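Semester Project Report
Working Rules for a Shared Robot Assembly Cell
Submitted 7/4/21
Author: Sang Quách
Project partner: Husholm

4. Rules adopted

The rules in this section were drafted in February and revised after the first block of trials. They apply to every student who runs the assembly cell, including those who only replay a stored program.

4.1 Before a run, the operator checks the gripper screws by hand and signs the cell log. The board must be fixed to the panel before the arm is powered.

4.2 Cables are to be kept outside the reach of the arm. Power strips may remain on the floor provided that they stay beyond the rail.

4.3 A part may be placed in its holder only at the reduced speed setting. If the part jams, the operator stops the arm and opens the gripper manually. The program may not be restarted from the middle of a step.

4.4 Finger pads are inspected after every 100 cycles and replaced after 500. The Segura checklist used in the previous course called for inspection only at the end of a session, and we found this too seldom for small parts.

5. Application to the component board

The board task was chosen as the test case because its holders leave little room for error in approach. The memory module and the processor are handled under the same rules as the larger blue part, although the gripping force is set separately for each.
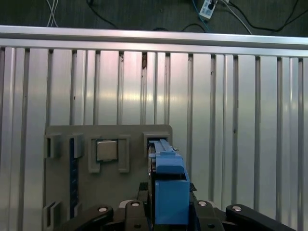

Figure 3. Blue component held by the gripper at its slot holder, with the processor and memory module on the board.

The log covers 2,847 cycles. Entries made under the earlier draft were kept, with the version of the rules noted beside each one. Stops were recorded by cause, using the categories in the Jurkex lab manual.

6. Open points

Rule 4.2 does not say who is responsible for cables shared with the neighboring Estberg cell. We recommend that the lab supervisor assign this duty in writing before the next group begins work. The wording of Rule 4.3 should also be reviewed for parts that are held by friction alone.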